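Relelach Workplace Automation Grant
Progress report, October
Prepared by Kiri Ashby, Protside

1. Work completed

Both two-arm cells at the Protside site are now installed. Cell 1 is used for board cleaning and small-part handling. Cell 2 is waiting on a replacement wrist motor and has not entered trials.

The control software (Filip, current release) was moved to the local server. Operators start and stop a run from the bench and no longer need to call the engineering desk.

2. Trials

Cell 1 logged 765 runs in the period. Some 400 of these were board cleaning. The arms handle flat items well. Boards that lie at an angle to the table still need more attempts, and grip loss on thin edges remains the most common stop.

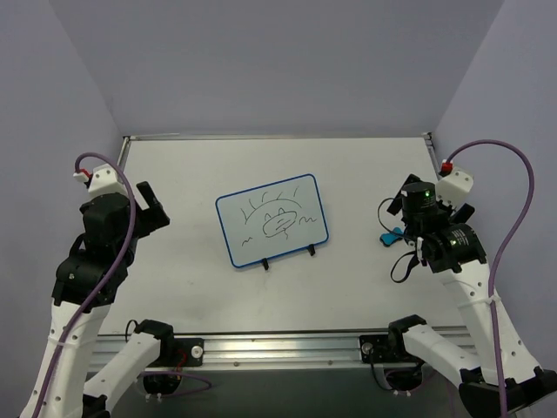 Figure 1. Two-arm cell with a marked dry-erase board on the work surface.

Cable routing on the forearms is under review. Zokitz, the integrator, has proposed a shorter run from the wrist connector to the base. A decision is expected before the next report.

3. Effect on staff

No positions were removed. Two operators moved from hand cleaning to cell supervision, with a change of job title and one pay step. Their day now consists of loading, watching for stops, clearing faults and filling in the run log. Both report less wrist strain. Both also report that long periods of watching are tiring, and supervision is now limited to 2 hours before rotation to packing.

Staff on the packing line asked for the same training. The first group has finished the safety module but not the fault-clearing module.

4. Open items

Wrist motor for Cell 2: ordered, no ship date from supplier.
Run log: paper form to be replaced by a screen entry at the bench.
Night shift: no cover for fault clearing after 10 p.m., so the cell is shut down at that time.

Spending is within the approved budget. The unspent training amount is carried into the next period.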